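How do I get a copy of a police report after a break-in?

Posted in Police & Courts, Monday, October 7, 2019

Durnen
My garage in Bronunden was broken into and they took a bike and some tools. An officer came out and gave me a card with a case number on it, then left. My insurance wants the full report before they will pay anything. I called the station twice and got a recording both times. Is there a form, and does it cost money? Also, can I add things to the list of what was stolen? I have since noticed a drill missing.

Kerekes
You want the records desk, not the front desk. It's room 11 at the county building on Zalluno Street. Bring a photo ID and the case number. They will hand you a one-page request form. I paid $2 for mine in March and it was ready the same week. If the case is still open they may only give you the face sheet, with the date, address and type of crime. My insurance company took that without any trouble.
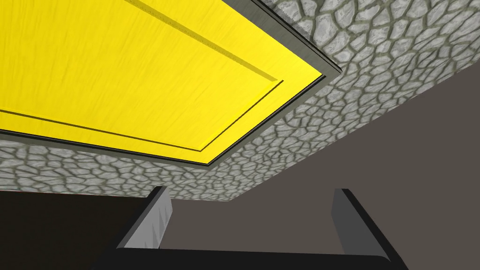
Yellow panel with a dark gray border

For the drill, ask for a supplemental report. You give them the make, the serial number if you have it, and what you paid. It gets attached to the same case number, so don't let anyone open a second case for you. Send the insurance company a copy of that too.

Guoqing Mao
Same as above, but you can also do it by mail if you can't get off work. Put the case number on the outside of the envelope. Mine was Box 538 but check that first, they may have moved it. Took 40 days.

Zalluno Renter
Did you call your insurance agent? Mine requested the report for me and I never had to go in. Don't know if they all do that. And write down the serial number on your next bike.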